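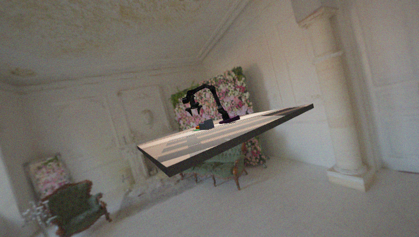
**Vonari compares two parallel grippers in simulation**

2/11/20 — Vonari has finished the first round of a simulated comparison between two parallel grippers, the Bistex and the Grudau, ahead of bench trials planned for December.

Each gripper was run through 1,000 pick attempts on the same arm model, with the same controller and the same set of small objects. Only the finger geometry and closing force changed. Backgrounds and room models were swapped between batches to test the camera-based pose estimator.

The Bistex dropped fewer objects with slanted faces. The Grudau closed faster — by about 6 milliseconds — but slipped more often when the approach was off by more than 3 millimeters.

"The contact model is the weak point," said Afshin Parsa, who set up the runs. "Friction on angled surfaces has to be checked on hardware."

Behrouz Shirazi will lead the bench trials at the company's Huanca lab. Both grippers will be tested there at 5 force settings, using the controller gains from the simulation.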